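Filed under: Tinkering, Robots, Home projects

So the gripper is back together, and this time it closes straight! If you read my moan in May you'll know the old one (I called it Odard, no idea why) had a habit of shutting slightly skewed, so anything flat got spun round and flicked away. I blamed the servo for ages. It was the linkages. I'd drilled the pivot holes by hand and two of them were out by some 2 mm, enough to throw the whole thing off.

Samuele Rizzi let me use the pillar drill at the Jernthorpe workshop, and he stood over me while I redid the lot, tutting. Four evenings, one snapped bit, and a very sore thumb. The pads are softer now too, and I've moved the cable run so it doesn't snag when the fingers open wide. I had it going at home by teatime and tried it on whatever was lying about.

Small boxes on a soft blanket, which is a mean sort of surface to pick up from:

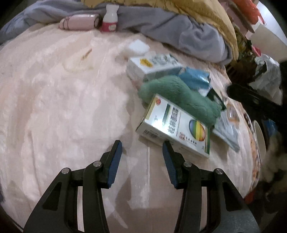
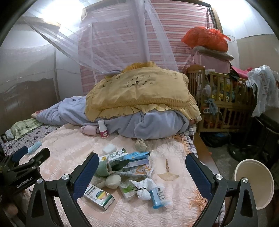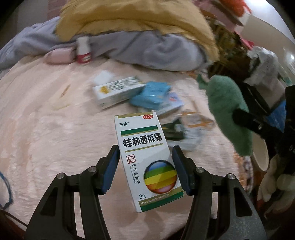
What I still haven't sorted is the grip force. Thin card dents if you squeeze too hard, and if you ease off, heavier things slide. I've been reading up on current limiting and I think I can do it on the Hokix board without buying anything, though the manual is dreadful and I've already rung Samuele twice over it. He reckons a spring in the linkage would be simpler. Probably right, annoyingly. I'll try the board first anyway and then go and beg him for a spring.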